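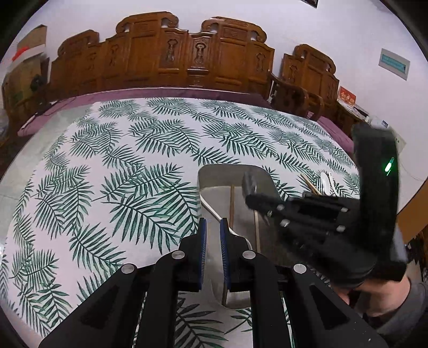

Washing up, and why I've gone back to it

Our dishwasher gave up in June, mid-cycle, with a full load in it and a noise like a goose. It was a Clestico, it had done eleven good years, and the repair quote came to more than 120 pounds before anyone had even looked at the pump. So I said we'd wash by hand for a fortnight while we thought about it. We're still thinking!

I'd forgotten how much of it is just order. Glasses first, then cutlery, then plates, then whatever horror the roasting tin has become. My gran did it that way and I used to think she was being fussy, but if you start with the tin you end up changing the water 3 times and everything smells of lamb. I run the bowl as hot as I can stand (gloves on, no shame in it) and use far less liquid than I used to. A small squirt does a whole evening's worth for the four of us.

Drying is where we fall out at home. I'm a rack person. The other half wants a tea towel and everything back in the cupboard by eight. We've settled on plates in the rack and glasses by hand, with a linen cloth and not one of those fluffy ones that leaves bits all over.

A few of you wrote in after last month's piece to ask about brushes. I've had a Cundix one with the replaceable head for two months now and I like it, though the handle is a bit short for tall vases. The spare heads come in packs of 2. The Roto scourer I tried went flat in a week, so that's gone to the shed for flowerpots.

Next time: limescale on kettles, and what I did to mine with too much vinegar.

Comments (3)

mossybank: Glasses first, always. My mum would have had words otherwise.

Teapot68: We never had a dishwasher and I still don't see where people put them. Which linen cloths do you get?

hobnob_hill: Try bicarb on the roasting tin and leave it overnight. Changed my life.

More from the newsletter
Getting candle wax out of a tablecloth
The drawer under the oven, and what's in yours
Is it worth descaling a shower head?
Your 68 best uses for a jam jar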